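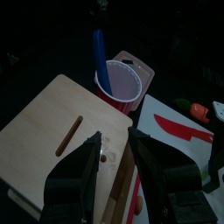
Plamora today released Jetedov, a teaching kit that lets a person show a robot a task by remote control and keep every demonstration in one tidy record. The operator works from a seat away from the table, moving a pair of hand controls while two robot arms follow along. A small camera near the gripper goes wherever the fingers go, and on a kitchen-style table that means close views of cutting boards, a red cup with something blue leaning in it, and the black fingers themselves. Jetedov stores that view together with the joint positions and the operator's own notes on each try.

"You learn so much about your own hands doing this!" said Zdenka Kovačević, who leads operator training at Plamora. "I have picked up cups all my life and never once thought about which side I come in from. Then you sit down at the controls, and suddenly it's the only thing on your mind - that and your elbows."

The release grew out of a trial that began in May, in which 20 operators recorded 1453 demonstrations of short tabletop tasks. Most had never driven a robot arm before. Each started with a practice session of 49 minutes, then moved on to recorded work with a coach nearby.
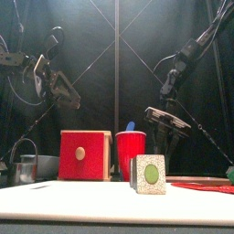
Operators in the trial asked for a quicker way to throw out a bad start, so Jetedov now has a foot pedal for it. One press marks the attempt as discarded and opens a new one. A second pedal pauses the recording while objects are put back or swapped. Slow tries and second grabs can be kept and tagged, and the training team hopes plenty of people will keep them.

Mingxuan Fu, the engineer behind the playback tool, is especially fond of the side-by-side view, which lines up a wrist camera with a fixed one. "From across the table a reach can look perfect, and from the wrist you see you're a finger's width off," Fu said. "I could watch those pairs all day. I have, a few times."

Jetedov comes with a printed operator guide and a starter list of 100 task prompts, written in plain language and easy to edit. Berisha, a training workshop that took part in the trial, will host open practice sessions for new operators. Places can be reserved through the Plamora website.

Orders open 9/21/26. Owners of Drurnov, Plamora's earlier recorder, can bring their saved demonstrations over with the import tool included in the kit.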